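Night count in Gorlow meadows finds more moths than last spring

By Weronika Krawczyk
April

The spring moth count in the wet meadows near Gorlow closed on Wednesday with 2,572 insects recorded, and 223 species on the list. It is the longest list since the counting started there, said Radosław Sobczak, who leads the work for the Brinen nature group.

The moths were attracted with lamps and white sheets, placed at 20 points between the old railway bank and the river. Each point was visited from dusk until two in the morning. All insects were released at the same place before sunrise, so that the birds did not find them sitting on the cloth.

Most of the moths belonged to common spring species, such as the Hebrew character and the common quaker. Emperor moths were seen at four points, all of them on the drier side where heather grows.
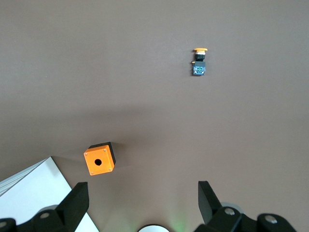 Mr. Sobczak thinks that the late mowing has helped. For three years the farmers have left a strip of tall grass along the ditches until August, and many caterpillars feed and hide in it. "One good spring does not prove it," he said. "The winter was also mild. We must count again."

Aslak Lie, a visiting entomologist, checked the difficult specimens. Several small gray pugs could not be named from the wings alone, and they are left out of the list for now.

The group asks owners of gardens near the meadows to switch off outdoor lights after eleven in the evening during May. It has printed 500 leaflets with drawings of the caterpillars that people may meet on nettles, willow and bedstraw. They can be taken free of charge at the library in Piątek. The hairy ones should not be touched with bare hands.

Comments (3)

Grażyna Kaczorowski
We had an emperor on our kitchen window last week, a female I believe. Should I report it somewhere?

W. Sadowski
The strip by the second bridge was mowed already in June last year. Please somebody check this.

marsh_walker
Are the leaflets also in English? My neighbors would like one.

Recent items
Storks return to the Irneo chimney
Toad fence needs repair before the rain
What grows in the ditch: a walk in April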